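グリッパー2機種とリストカメラを試した所感(CPU載せ替え治具)

カテゴリ:ハンド・エンドエフェクタ > 比較・レビュー

投稿者:半田めっき
9月30日(日) 10:42

前のスレで「実機で比べてから言え」と言われたので、比べてから言います。

対象はリンク式のClulexと、直動の平行開閉で電動のRenow。手首に載せたカメラはBenedettiの小型、コントローラはSotell。腕は同じものを使い回して、ハンドだけ付け替えています。ワークはCPUとメモリで、灰色の治具プレートから取って隣に置く、それだけの動作です。

先に書いておくと、どちらのカタログも信用していません。Clulexは「繊細な部品にも」と書いてあるのに把持力の下限が載っていない。Renowは下限こそ載っているけれど、どの爪を付けてどの開き幅で測った値なのかが書いていない。問い合わせたら両社とも「用途によります」でした。用途を書いて問い合わせたんですが。

結果は、Clulexが200回やって失敗17回。Renowは途中でやめたので数字は出しません。やめた理由は後で書きます。

失敗の中身のほとんどは落下ではなく、掴む前の位置合わせで基板の縁を爪が押してしまい、CPUが受けの中で斜めに浮くやつです。これをハンドの失敗と数えるか、カメラの失敗と数えるかで話がまるで変わってくるので、そこを相談したい。

投稿者:tanuki_servo
10:58

乙です。
200回は平日にやったんですか。付け替えのたびにTCP取り直してます?

投稿者:半田めっき
11:05

取り直してます。付け替えのあと必ず。

投稿者:リニア党
11:20

リンク式でCPUをやろうとした時点で結果は見えていたのでは。
平行リンクは開閉で指先が前後に逃げます。弧を描くんだから当たり前で、縁を押して浮くのはその逃げ量が補正できていないだけ。Renowの直動なら起きない。途中でやめたというのが一番惜しいです。

投稿者:半田めっき
11:41

逃げの補正は入れてます。Sotellの側に開き幅と突き出し量の表を持たせて、アプローチの高さを引いている。表は自分で測りました(Clulexの図面から計算した値とは合わなかった。これも不満のひとつ)。

補正が効いていないなら、失敗は毎回同じ向きに出るはずですよね。実際はばらけています。押してしまう側が右だったり左だったり。だから機構だけのせいにするのは早いと思っています。

Renowをやめた理由。本体の幅が広くて、CPUの手前に立っている箱型の受けに胴が当たりそうになる。プレートを作り直すか、アプローチを斜めにするかで、どちらにしても同じ条件の比較になりません。条件を変えて「Renowのほうが良かった」と書くのは、メーカーのデモ動画と同じことをすることになる。

投稿者:リニア党
11:55

なるほど、それはプレートがリンク式に有利に作られているだけとも言えますよ。
治具がハンドを選んでいるなら、それはもう比較じゃない。

投稿者:半田めっき
12:03

そこは認めます。プレートは前の案件の流用で、Clulexが入る前提の間隔です。なのでタイトルも「比較」にせず「試した所感」にしました。カテゴリ名に比較と入っているのは掲示板の都合です。

投稿者:ねじ番長
12:37

カメラの話が聞きたい。
Benedettiの小型、うちも買おうとして止めました。代理店のデモだと部品の文字までくっきり読めるんだけど、デモの照明がどう見ても専用品で、会議室の蛍光灯に変えてくれと言ったら急に時間がなくなった。

投稿者:半田めっき
13:10

その話、すごくわかります。

うちの環境で手首側から見るとどうなるかを貼っておきます。照明は天井灯と、治具の脇に置いた拡散板なしのバーライト。自動露出は入りのまま、ゲインは上限を低めに固定しています。ハンドはClulexです。 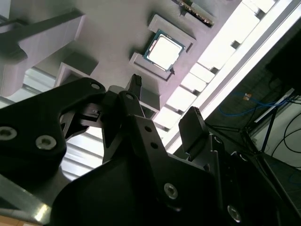 露出のことで一番困っているのは、メーカーの言う「広いダイナミックレンジ」がどの面を基準にした話なのかわからない点です。仕様書には数値がひとつ書いてあるだけで、測光範囲の説明がない。暗い胴体が画面の下半分を占めるような使い方をすれば、平均測光なら明るい側に引っ張られて当然で、手首カメラとして売っているなら最初から考慮しておくべきところでしょう。うちのこの一枚でもヒートスプレッダの面はほとんど真っ白で、刻印は一文字も読めません。右側に斜めに走っている板もレールも同じように光っている。一方で基板の縁の青緑はちゃんと残っているので、私は刻印での向き判定をあきらめて、縁の色で外形を取り、そこから姿勢を出す方式にしました。ただ、外形だけだと正方形なので90度ごとの区別がつきません。そこは供給側の向きを信じるしかなく、信じるしかないというのがもう気に入らない。

投稿者:tanuki_servo
13:24

おお、思ったより灰色のブラケットが近い。斜めに挟んでるんですね。
縁の色で取るなら、ブラケットの影と縁がくっついて見えるケースはどうしてます?

投稿者:半田めっき
13:36

ブラケットの左端のあたりに柔らかい影が落ちるので、影側の縁は重みを下げてます。完全に捨てると今度は角度が暴れる。いい塩梅の値を探しているところで、正直に言うとここが今いちばん勘でやっている部分です。

投稿者:ねじ番長
13:50

刻印が読めないのはカメラのせいじゃないと思うなあ。
ヒートスプレッダは金属の平面だから、光源と正対すれば何のカメラでも飛びます。偏光を入れるか、ライトの角度を寝かせるか。Benedettiの肩を持つ気はないけど、そこを測光のせいにするのは違う気がする。

投稿者:リニア党
14:02

ねじ番長さんに一票。
あと板もレールも光っているなら、そもそもバーライトが強すぎます。拡散板なしと書いてある時点で答えが出ているような。

投稿者:半田めっき
14:19

拡散板ありも試しました。全体が眠くなって、今度は黒い指先と背後の境目が弱くなった。うちは指先の位置も画像で確認しているので、それは困るんです。左の指はカメラから細くしか見えなくて、先端のギザギザした部分だけが頼りなんですよ。右は平たいパッドが広く見えるからまだいい。

鏡面だから飛ぶ、は正しいです。ただ、露出を手動で下げれば刻印は出る日もある。出る日もある、というのが曲者で、窓のブラインドの開き具合で変わる。「屋内の環境光で安定」と仕様書に書いてあるのは何だったのか。

投稿者:kragh_b
15:05

はじめまして、Birthe Kraghと申します。日本語は読み書きできますが、変なところがあったらすみません。

私の職場でもSotellのコントローラにBenedettiをつないでいました。撮影のタイミングは確認されましたか。私たちの場合、画像のタイムスタンプが露光の開始ではなく転送の終わりに付いていました。アームが止まる前に撮ると、そのぶん位置がずれます。失敗の向きがばらけるという話は、私にはこちらの症状に似て聞こえます。進入の方向が変わると、ずれの方向も変わるからです。

投稿者:半田めっき
15:22

Kraghさん、ありがとうございます。タイムスタンプは見ていませんでした。
停止信号を待ってから撮っているつもりなんですが、Sotellの「停止」が指令上の停止なのか、実際に揺れが収まった停止なのか、マニュアルのどこにも書いていない気がします。今ページをめくってますが、ない。

投稿者:tanuki_servo
15:31

指令上ですよ。
付録の表の脚注に小さく書いてあります。旧版の付録で、新版だと脚注ごと消えてます。

投稿者:半田めっき
15:38

消すなよ……。

投稿者:kragh_b
15:49

同僚のHrefna Hafþórssonが、停止後に待ち時間を入れた場合と入れない場合を並べて測ったことがあります。待ち時間を入れると改善しましたが、私は全部がそれで説明できるとは思っていません。彼女とは今も意見が違います。彼女はコントローラが原因だと言い、私は手首のカメラの取り付け部が柔らかいのだと思っています。樹脂の取り付け部品を使っていましたので。

投稿者:ねじ番長
16:10

取り付け部は疑ったほうがいい。純正ブラケット、うちで借りたときは指で押したら画が動いた。
ハンド本体側のボルトの緩みは見た? リンクの根元とか。

投稿者:半田めっき
16:28

六角穴のボルトは全部、付け替えのたびにトルクで締めています。ピボットのピンは触っていません。ガタの測定は、開いた状態で指先にダイヤルゲージを当てたものだけです。その範囲では気になる値は出ませんでした。閉じ際のガタはまだ。

Clulexの人は「ガタは出ません」と言い切りましたが、ピンで回している機構でガタが出ないと言い切る人の話は、ほかの部分も割り引いて聞くことにしています。

投稿者:リニア党
16:40

それだけは全面的に同意します。

投稿者:soldering_neko
17:02

横からすみません、初心者です。CPUって吸着じゃだめなんですか? 上面が平らなら吸えばよさそうに見えるんですが。

投稿者:半田めっき
17:15

だめじゃないです。CPUだけなら吸着のほうが素直だと私も思います。
ただ同じプレートに細長いモジュールがスロットの受けに立ててあって、あれを上から吸うのは面がなくて無理。ハンドを途中で交換するか、両方できるものを付けるかになって、それで二本指を試しています。欲張った結果です。

投稿者:リニア党
17:21

複合ハンドにすればいいのに。

投稿者:半田めっき
17:30

配管が増えて手首が重くなって、今度は腕のほうのカタログ値を疑う羽目になるので勘弁してください。

投稿者:ねじ番長
17:44

話を戻すけど、失敗17回の内訳は出せる? 位置合わせ以外が何回あったのかで、みんなの言い分の勝ち負けが変わると思うんだよね。

投稿者:半田めっき
18:12

ログの分類が雑で、「縁押し」「その他」しか付けていませんでした。見返せば分けられますが、見返した人間(私)の思い込みが入るので、やり直したほうがいい。次は撮影時刻、停止信号の時刻、進入方向を全部残して取ります。分類は別の人に頼む。

投稿者:tanuki_servo
18:20

進入方向は固定した組と振った組で分けたほうがいいです。
Kraghさんの説が正しければ、固定した組ではずれの向きが揃うはず。ばらけたままなら取り付け部かガタか、影の処理。

投稿者:kragh_b
18:33

その分け方に賛成です。もうひとつ、アームを完全に止めたまま同じCPUを繰り返し撮って、検出した中心がどれだけ動くかを先に見てください。止まっていても動くなら、画像処理の問題です。私たちはこれを最後にやってしまい、時間を無駄にしました。

投稿者:半田めっき
19:47

先に静止の分だけやりました。
アームを止めて、ブレーキも掛けて、連続で撮影。結果、中心はほとんど動きませんが、角度がときどき飛びます。飛ぶのは影側の縁の点が少なくなったときで、重みの勘がそのまま出ている。

つまりカメラでもハンドでもなく、少なくとも一部は私の処理でした。Clulexへの悪口のうち「補正表が図面と合わない」と「下限を載せない」は取り下げませんが、縁押しの件は一旦保留にします。

投稿者:リニア党
19:58

保留じゃなくて撤回では?

投稿者:半田めっき
20:04

角度が飛んだときの量で、爪が縁に届くかどうかをまだ計算していません。届かないなら飛びは無関係で、ハンドの疑いが戻ってきます。撤回は計算のあとで。

投稿者:ねじ番長
20:15

粘るねえ。
Renowもいずれやるなら、プレートの受けの間隔を広げたやつで両方やり直してよ。図面くれたら削るよ、うちのフライス空いてるし。アルミでいい?

投稿者:半田めっき
20:26

ありがたい。アルミだとまた光るので、黒アルマイトか、樹脂でお願いしたいです。今のマットな灰色は反射の面では悪くなくて、色まで変えると別の比較になるから、できれば灰色のまま……と言い出すと面倒な客ですよね。メッセージ送ります。

投稿者:リニア党
20:31

間隔を広げる分、Renow側の胴の逃げはちゃんと図面の最大寸法で見てください。あそこの外形図はケーブルの曲げを含んでいないので、コネクタの出っ張りは別に足すこと。私が借りたときはそれで一度ぶつけました。

投稿者:tanuki_servo
20:35

さっき「Renowなら起きない」って言ってた人がぶつけてて笑う

投稿者:リニア党
20:38

縁は押してません。柱にぶつけただけです。

投稿者:半田めっき
22:09

計算しました。角度が一番大きく飛んだときでも、今の開き幅なら爪は縁に届かない計算です。ただし中心のずれが同時に出ていれば届く。静止では中心が動かないので、動いてから止まった直後に両方が重なっているかどうか。Kraghさんの待ち時間の件を次に試します。

Sotellには「停止」の定義を文書でくれとメールしました。返事が「用途によります」だったら、そのまま貼ります。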